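Boards > Kitchen Garden > Fruit & Climbers > Granadilla from seed, worth it?

wadders_plot15
Right, who here has grown sweet granadilla from shop fruit? Got 3 at Dokora on Saturday, ate two, saved the seed from the last one. Want to try them in the lean-to. Mum says waste of a windowsill. Soak first or straight in?

Azlan Simanjuntak
Soak overnight in warm water, rub the jelly off in a sieve, sow same day. Don't let them dry out. Mine took 15 days on top of the boiler, the ones I'd dried on kitchen paper did nothing at all.

marrowmad
Disagree on the sieve. I leave the pulp on for a couple of days in a jar, let it go a bit fizzy, then rinse. Comes off dead easy and you don't scratch the seed. And bottom heat isnt needed if you wait till May.

Azlan Simanjuntak
May is far too late in Plornville, we're not all on the south coast. You'd have a plant six inches high by winter and then it sulks and dies.

tilly_b
Are we sure it's the sweet one and not ordinary passion fruit? People mix them up constantly. Sweet granadilla goes orange with a longish stalk, the purple wrinkly ones are a differnt plant altogether and a lot less fussy. Orange and a bit egg shaped is what you're after.

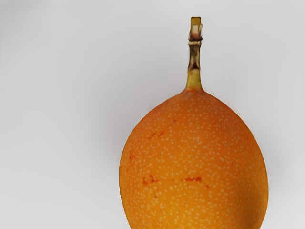
Re: Granadilla from seed, worth it?

wadders_plot15
Yep orange, hard shell, grey slimy seeds that taste miles better than they look. Definitely not the purple.

marrowmad
Then you want it cool but frost free. They hate a baking greenhouse, mine dropped every bud in July. Vallow do a cheap shade netting, works fine.

tilly_b
How many fruit have you had off it, out of interest

marrowmad
None yet. Year 3. Lovely leaves though

Azlan Simanjuntak
So the May sowing is going well then.

marrowmad
It's the heat not the sowing!! Had flowers, lost flowers. Read my post.

pete at wada lane
Bought a grafted passion fruit, 15 quid, fruit the next year. Don't see the point of seed unless you like waiting. Big pot, decent trellis, done.

wadders_plot15
I do like waiting tbh. Sown 6 tonight, three sieved and three going in the jar for marrowmad's way. Labels on. Will post when anything comes up. Anyone got a spare heat mat near Plornville?

Azlan Simanjuntak
Got one in the shed, pm me. Needs a new plug.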